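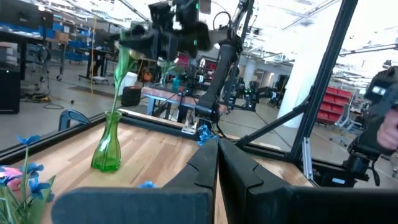
Artificial stems are sold long. Most of the ones I buy are made for floor vases, and in anything smaller they lean until the vase goes over. The fix is to work out the length before anything goes in the glass.

My rule is that the stem should stand no more than twice the height of the vase above the rim. For a narrow-necked vase I go lower, as the neck holds the stem at one point only and the foot is free to wander. The last batch came from Trestach at 455 mm a stem. I took them down to 367 mm, which suits a vase of 22 cm with a little in hand.

Cutting: there is wire inside the plastic, so use side cutters. Kitchen scissors will mark the blades and leave a burr that catches on the neck. If you are not sure of the length, bend the last few centimetres back on themselves instead. A bend can be undone. It also gives the foot a wider base inside a bulbous vase, provided the doubled part still passes the neck. Measure the neck first. Mine is 9 mm at the tightest and will not take a doubled stem.

Order matters more than I expected. The tall leafy stem goes in first and sets the height. Blue flowers next, turned so the heads do not all face the same way. Pink last, low down, and only one. Behrouz Bahrami thinks two pinks are needed for balance. I have tried it and prefer one.

Heads on cheap stems are a push fit on a small peg, and they come off if you pull the flower by its petals. Hold the stem. A dot of clear glue on the peg is enough for loose ones; leave it overnight. Single petals I keep in a tub, though I have yet to reattach one neatly.

Green glass hides the stems better than clear. With clear glass I would add pebbles, which also help with the leaning.

Related posts
Dusting artificial flowers without water
Pebbles, sand or nothing: weighting a vase
Side cutters from Gronton after a year
Getting limescale out of a narrow neck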